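Drinach Hills v2, README

My second go at this one! It's a short outdoor moto track, all dirt, with a long downhill into the first turn. I redid the whoops after people on the Bosden board said they were too steep - they were right. Unzip it into your tracks folder and delete v1 first or the decals get mixed up. The terrain is 500 by 500 and it loads fine on my old laptop. Night version coming in March, I hope. Use any of it you like, just credit Clovance for the trees.

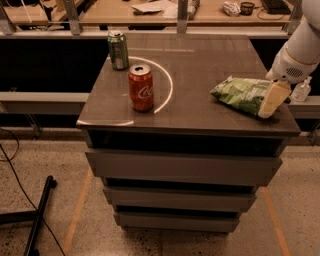

Green chip bag and soda cans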